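Workshop notebook, Diderside
Clenholm footbridge, bearings and lower chord pins, September
Entry 4

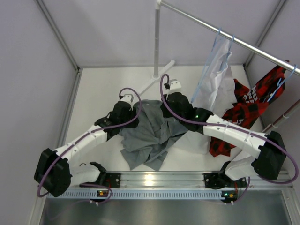

Continuing from entry 3. The northeast bearing is now fully apart. The upper shoe came off its pin in the morning after a second overnight soak and one application of heat on the outboard side only. No hammering on the pin. The inboard face was dressed with a file before the pull to take down a mushroomed edge, which looks like old damage from somebody else's attempt to drive it.

Pin condition is better than expected at the center and worse at the ends. The center third, under the eyebar heads, still has turning marks. Outboard end has a wear step I can catch with a fingernail. The pin is round within what I can read with the micrometer everywhere except at the step. Readings are on the pin card with the others, taken at each bearing surface in two directions. Anselmo Pacheco repeated the set without seeing my numbers and we agree except at the outboard end, where it depends which side of the step the anvil sits on. Future readings: note distance from the outboard face, every time.

Nut threads are gone on one end. The thread form is not one we have a die for. Jhair Ríos thinks it was cut on a lathe for this job alone, and the nut and pin carry matching punch marks, which supports that. So nuts stay with their pins. I have tagged them with wire tags, not paint. Paint tags from the first round are already coming off in the degreaser.

Eyebars

Two bars off the northeast panel point are on the trestles. Center to center of the pin holes:

Bar A: 1,293 mm
Bar B: 1,293 mm to the same steel tape, but the hole in B is elongated on the load side, so the center is a matter of judgment. I took it from the unworn half of the hole.

These are the short end bars, not the main chord bars. The drawing we have (the blueprint copy that came with the town's papers) gives no length for them at all, only a note that they are to be "made to suit." That would explain why the southwest pair would not swap in when Jhair tried them. They need to go back where they came from, and the assembly sequence should say so in the first paragraph instead of a footnote.

Both bars ring clean when hung and struck. No cracks found by eye at the neck of the heads after wire brushing. Dye penetrant on the heads still to do. Bar B has a lamination line on one edge running away from the head, consistent with wrought iron and no surprise. I scribed both ends of the line lightly so we can tell if it changes after the load check.

Material: did the spark test on a scrap of lattice, not on the bars. Long dull streaks, few bursts. Wrought iron for the lattice. I would not extend that to the shoes, which are cast, or to the replacement hanger on the west side, which is plainly steel and much later.

Rollers

The expansion end has a roller nest in a riveted frame. It has not rolled for a long time. Pack rust had lifted the frame clear of the bed plate at one corner and the whole nest came out in one lump. Soaking in the long tank now. If the rollers separate, we measure them. If they don't, we cut the frame and keep the rollers, which are the harder part to reproduce.

Flat spots on the two rollers I can see. This means the movement has been taken up somewhere else, most likely by the masonry. The crack in the bearing stone at the Isau side lines up with the anchor bolt and I think it is the same problem. Has to be raised with whoever is repointing the abutment before they close the joint up. A new roller nest on a cracked stone is money wasted.

Length of bed plate, as found: 590 mm. The pocket cut in the stone is longer by a thumb's width at the shore end, packed with lead sheet. Lead bagged and labeled. Gloves on, hands washed, bench wiped down with the wet cloth and the cloth bagged too.

Load check

Rig is set up in the east bay. Plan is to pull each eyebar pair between dummy pins to 240 kN, hold, read elongation, release, read again. Discussion over whether this is too much. Anselmo's position is that the figure comes from the new crowd loading, with the margin on top, and that the bars either carry it here or they should not carry it over the water. Mine is that bar B with the elongated hole will seat on a narrow line of contact and we will be testing the contact patch and not the bar. Agreed to bush the hole in B before pulling it. Bar A can go first as it is.

Steps for bar A, for whoever runs it if I am out:

Zero the gauge with the slack taken out but before the pin seats hard.
Bring it up in quarters, pausing at each.
Read both dial indicators, left one first, and write them down before talking.
Hold at full load until both indicators have stopped moving.
Release in the same quarters.
If the return reading is off zero, release fully, retap the dummy pins and run it once more. If it is off again, stop.

Guard stays down throughout. The chain is there for the bar ends and should have slack in it. It was tight when I came in, so somebody has been using it as a hoist.

Odds and ends

Cusi sent the casting quote for two replacement shoe caps. They want a pattern or an intact original. We have one intact, the southwest, with a chipped flange. I would build up the chip in filler, use it as the pattern and allow for shrinkage on the machined face only. The rest of the cap does not touch anything that matters. Ask them which shrink rule they want used.

The builder's plate is off the portal and in the drawer. Four rivets drilled, heads saved. Under the paint there is a second set of holes that do not match the plate — either the portal was drilled for a larger one or the plate came from another span. Jhair has a postcard of the bridge with the portal in view, but the plate on it is a pale smudge and settles nothing.

The bolt bin for the handrail is mixed. Long and short are in together and some of the long ones are bent. Sort before galvanizing, and pull the bent ones.

Degreaser is getting thick. Change it before the roller frame goes in.

Next

Dye penetrant on A and B.
Bushing for B, bore after checking which pin it lives on. I have it down as NE lower, but the wire tag says NE upper and the tag was tied by me.
Call about the bearing stone.
Check tank level last thing, the drain cock weeps.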